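Fix the Lamp, Keep the Radio

2/4/26

I love a repair shop. I love the smell of it, the drawers, the coffee can full of screws that somebody swears will all get used one day. And I think every town should treat its repair shop the way it treats its library!

Mine is called Kerus, a narrow place behind the bakery, and since September I've carried in a toaster, a desk fan and a radio older than I am. All 3 came home again. The most expensive fix cost me 36 dollars, and I'd have paid double for the radio.
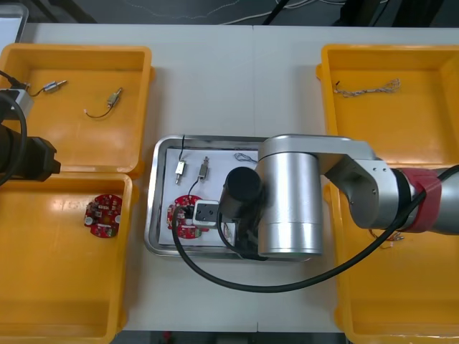

So is fixing old things worth the money?

Often it is, if you count the years you get back along with the price on the ticket. My fan is on its second motor and still moves more air than the new one my sister bought.

What I really want is for this to be normal - taught in school, even. Two afternoons a year would do it. Show kids how to read a fuse, how to strip a wire, how to open a case without cracking it, and let them take home something they brought in dead. I learned none of that until I was grown, and I'm still a little sore about it.
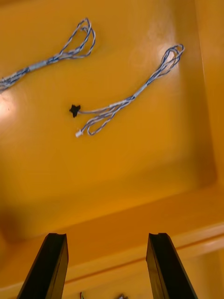 Loose wire harnesses in an orange tray.

People tell me a new toaster is cheaper, and sure, some weeks it is. But I know which screws hold mine together now, and I like it more every morning. Go find your own Kerus and bring it something broken.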